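Grurnex trumpet practice mute, three months in

I've been playing trumpet in apartments for 18 years, so I own a drawer full of practice mutes, and I don't love a single one of them. My old straight mute makes me sound like a wasp in a soup can. So when Chathurika Saha (she plays lead in our Thursday big band) let me try her Grurnex at a rehearsal break, I played maybe eight bars and ordered my own that night!

First, the good stuff. It's light. My horn doesn't nose-dive when I put it in, and I can get through a long session of Clarke studies without my left wrist complaining. Intonation is very decent too. Low F sharp runs a touch sharp, the top of the staff sits right where I want it, and I only had to pull my tuning slide a hair.

Back pressure is the big question with any of these, and I'd call it moderate. You'll feel it above high C, and if you practice muted every day you'll start overblowing without noticing. I try to do my long tones open at lunchtime, when the neighbors are out, and save the mute for evenings. 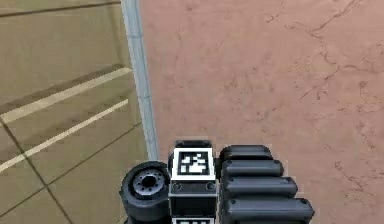
The cork is my one real gripe. Mine came so thick that the mute fell out twice in the first week, once onto my foot. I sanded it down a little at a time and now it grips fine, but go slow, you can't put cork back. Esther Lyimo plays a larger bell than mine and says hers fit straight out of the bag, so maybe it's just my horn.

How quiet is it? My downstairs neighbor used to text me by the second chorus of anything, and I haven't had a text since I switched. I even ran ballads at midnight in a hotel in Godisville before a gig and got away with it. Flugelhorn players, skip this one, it doesn't seat properly (I tried it on my Ocampo flugel and it wobbled like crazy).

I've also owned the Havness, which is a bit quieter but so stuffy that I dreaded putting it in. If total silence is what you need, get that. For regular practice where you still want to hear your own articulation, I'd take the Grurnex every time. Four stars, and it would be five with a better cork.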